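Picking a Coat Rack for a Narrow Hallway

I have been putting off buying a coat rack for most of the year. The hallway in our apartment is narrow, and every time somebody comes over, the coats end up on the back of a dining chair.
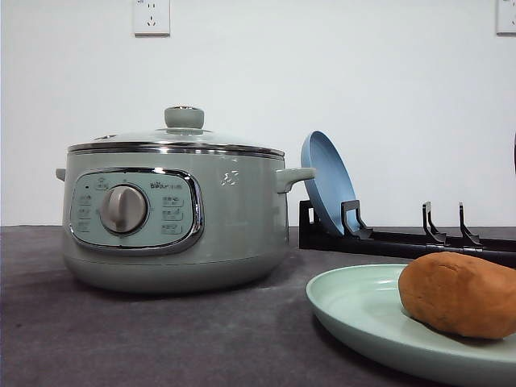

The first thing I did was measure. The wall between the front door and the closet is 94 centimeters wide, and the door swings inward, so anything that sticks out too far gets hit. That ruled out the standing kind right away. My old one was a Brarov with a round base, and it tipped over whenever the coats were all on one side.

So I looked at wall racks. I narrowed it down to two.

The Ladeck is a plain board with six hooks. The hooks are short and set close together, fine for jackets and bags but tight for winter coats. It comes with screws but no anchors, so plan on buying those if you have drywall.

The Dramel costs a bit more and has a shelf on top for hats and gloves. The hooks are farther apart. My friend Luana Lins has had hers up for two winters and it is still level. She did say the finish scratches if you drag keys across the shelf.

I also checked McIver, but everything they had in stock was wider than my wall. If you have a real entryway, they might be worth a look.

I went with the Dramel. Putting it up took about 2 hours, and a lot of that was finding the studs. Only one of the mounting holes lined up with a stud, so the other side is on a toggle bolt. I hung it a little higher than the instructions said so the long coats would clear the shoe bench. My wife can still reach the shelf.

A few notes if you are shopping for one:

Check how far the hooks stick out, including the screw plate. The listing for mine left that off and I had to write to the store.

Double hooks hold more, but the lower ones get buried.

If you rent, ask before you drill. Our landlord was fine with it as long as I patch the holes when we leave.

I'll add an update in November when the heavy coats come out. Next up is the shoe bench, which has a loose leg.

Posted by Odair Damasceno, 21st September

Contact | © Odair Damasceno | Back to top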